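Folding tables check, Ranby room, February

Checked by me, Ingeborg Riedl, before the lunch club set up. Same list as last time, with my usual rambling next to it. Sorry if you only wanted ticks!

Legs opened fully and locked: OK
I give each one a good shove with my hip. The Gedelcombe hall had one fold up under a tea urn and I've been fussy ever since.

Rubber feet on every leg: OK
All there. Feel for them with your fingers as well, a split one can look perfectly fine from the side.

Tops clean and dry: OK
Wiped down with warm water and a squirt of washing-up liquid. The marble pattern hides crumbs brilliantly, so do it by hand and not by eye — I missed half a biscuit last time.

Edge band stuck down all round: WATCH
I ran a thumbnail along the red edging and one corner gave a tiny bit. It won't catch a sleeve yet. I've asked Jisthorpe for a tube of the right glue and will have another go at it next month. 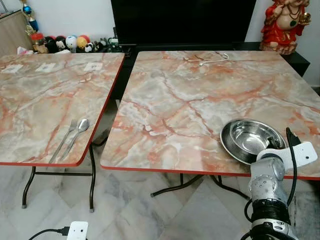

Gap between tables: COMMENT
I'd still like them either pushed right up together or pulled well apart. A narrow gap is just where little fingers go, and forks too for that matter. Anyone setting up, please pick one or the other.

Leads and cables: ACTION
No cables left on table tops, please, even thin ones. Coil it up, pop it in the drawer under the hatch, done. It takes seconds and then it can't get dragged off with somebody's cardigan.

Cutlery and bowls: OK
Nothing bent, no sharp edges on the tines, steel bowls rinsed. Keep them back from the edge when people are squeezing past with chairs.

Walkway to the door: OK
I like up to 600 mm clear behind the chairs and we manage that if the coats go on the rail.

Folding away: COMMENT
Always 2 people per table, please. I know they're not that heavy, but the Després room lost a chunk of skirting board to somebody being brave on their own.

Still to do: glue for the corner, and a new label for the cable drawer (the old one has fallen off again).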